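Tarkolar Drip Irrigation Kit for Raised Beds – Equipment Page
Watering > Kits > Small garden

Sold by Mathur Garden Supply. In stock. Ships in one box, timer packed separately.

I write the equipment pages for this shop, and I get to say what I think of what we carry, within reason. So let me start with what the maker's leaflet claims: that the Tarkolar kit "ends hand watering for good." It does not. No kit does. Seedlings still want a can, pots in odd corners still want a can, and the week you forget to change the timer battery you will be out there with a hose like everybody else. What the kit does is put a fairly even amount of water near the roots of plants that are set out in rows. If that is the job you have, read on.

What comes in the kit

67 feet of half-inch supply line, black, coiled
Quarter-inch line for the runs inside the beds
15 inline drip emitters, pressure compensating
14 barbed tees and elbows, mixed
One pressure reducer with a hose thread
One mesh filter, washable
Hold-down stakes
Hole punch

The timer is not included. The picture on the maker's carton shows one anyway, and we have complained about it. If you want a timer, the Gestatby single-outlet model fits this thread and we stock it. It is plain to set, the dial has a decent click to it, and I have no opinion on the phone version because I won't water tomatoes with a phone.

Who it suits

Two or three raised beds close to a faucet. One long bed along a fence. A strawberry patch, if you are patient about moving the lines when runners wander off. It will not do a lawn, and I would not use it on a slope with a serious drop, whatever the leaflet says about compensating emitters. They do even things out. They don't repeal gravity, and when the water shuts off, whatever is in the line drains to the low end and soaks whichever plant lives there.

It is also a poor choice for carrots and other things sown thickly. Drip wets a narrow stripe in sandy soil, and carrot seed sown outside that stripe just sits there. Use a soaker hose for those, or sprinkle until they are up.

About the water savings

You will see big percentages quoted for drip kits. I don't print them here. The comparison is nearly always with a sprinkler running in the middle of the afternoon, and of course that looks bad. If you already water by hand at the base of the plant, early in the day, you may not save much of anything. You will save your back, and you will miss fewer mornings, and for plenty of people that is worth the money on its own.
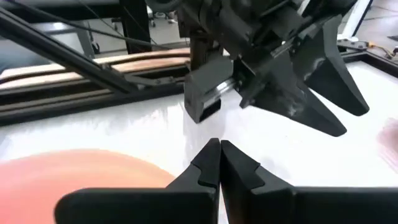

Fitting it takes an afternoon the first time. Uncoil the supply line and leave it in the sun before you touch it; cold line fights you and then springs back across the bed. Lay it out, stake it loosely, and only then start punching holes. The punch in the kit is passable. It makes a clean hole if you hold it square and a ragged one if you rush, and a ragged hole drips forever. We sell goof plugs for exactly this, and I suggest putting a bag in your order now so you don't pay shipping twice.

Push the barbs in with a slight twist. If they won't go, dip the end of the line in a mug of hot water for a few seconds. Do not use oil or dish soap.

Flush before you close the ends. Run the faucet with the line ends open until the water comes clear, then fold and clamp. Skipping this step is behind most of the "half my emitters are dead" emails we get. The emitters in question are usually full of plastic shavings.

The filter

Clean it. The leaflet says once a season, which may be fine on town water. On a well, or out of a rain barrel, check it every couple of weeks through August and see how it looks. Speaking of rain barrels: the emitters want more pressure than a barrel on two cinder blocks can give. The box has a small drawing of a barrel on it. I would like to meet the person who drew it.

How long it lasts

The maker says the line is good for "over 1,000 waterings." I don't know how anyone would check that, and neither does the rep, because I asked him. My own set has been through several summers. The half-inch line is fine. The quarter-inch line gets stiff where the sun hits it, and I have replaced two runs. Cover it with mulch and it holds up better. The stakes are the weak point – thin, and brittle after a hard frost. Bring them in, or bend your own from wire.

Drain everything before winter. Take the pressure reducer and the filter off and keep them indoors. A cracked reducer is not covered by the warranty, and they do look closely.

Compared with the Tundia kit

We carry both. The Tundia costs more, has a better punch and thicker stakes, and uses its own size of fitting, so any part you lose has to come from Tundia. The Tarkolar takes ordinary half-inch parts you can find in any hardware store. I would buy the Tarkolar again for that reason alone. If you never lose parts, you may feel differently.

What customers have told us

"Works. Instructions are terrible, ignore the second page, the reducer is shown on backward." – Ramesh Nishad

He's right, by the way. The arrow on the reducer points away from the faucet. Go by the arrow.

"Peppers did well. Cucumbers about the same as with the hose. I'd expected more from the cucumbers." – Hemant Mittal

Returns

Unused kits can come back in the original box. Once holes have been punched in the supply line we can't resell it, but we will still replace a faulty emitter, reducer or filter. Send us a photo of the part and tell us what water you are on.

Spare parts for this kit

Inline emitters, bag
Barbed tees, bag
Goof plugs, bag
Replacement filter mesh
Half-inch line, sold by the foot
Pressure reducer, hose thread

Fits with: Gestatby single-outlet timer, brass two-way splitter, standard vacuum breaker. Check your local rules on the vacuum breaker, as many towns require one on any hose line left connected.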